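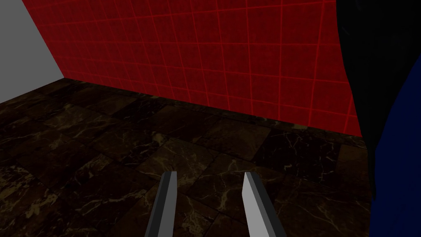

Red tile wall, dark marble floor

From: Mirsad Dumitrescu
To: furniture list
Subject: Re: Brustel bed frames, slat question

Biljana, quick answer before I run out the door. Yes the Brustel queen takes a regular box spring but you lose the low look. I'd go with slats.

Biljana Stoyanova wrote:
> Has anyone put the Floltano slats in a Brustel queen? Store says the
> kit has 12, the frame manual says 11. Also do I need the center leg?
> Mattress is heavy, foam, 11 inches thick. Delivery is in July so
> I have a little time.

Used 11, kept the spare under the bed. Spacing came out fine. Center leg, YES. Put it in before the mattress goes on, not after, ask my back.
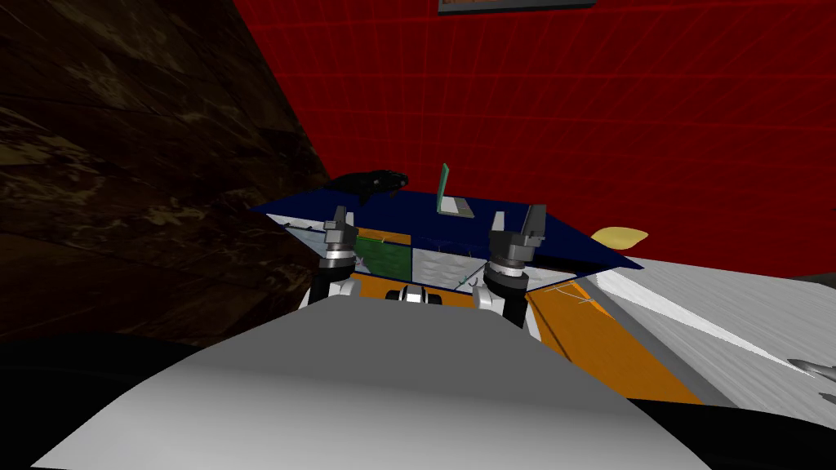
Price, I paid 282 for the frame at Vukčević, slats were extra. They had the walnut finish and a sort of oatmeal one, the walnut scratches if you look at it wrong. Dresser from the same line is nice but the drawers are only 22 inches wide inside, so measure your sweaters or whatever.

Bolts: tighten them again after a couple weeks. Mine squeeked till I did. The little wrench they give you is junk, use a real one.

Will send the slat spacing tonight if I can find teh paper.

Mirsad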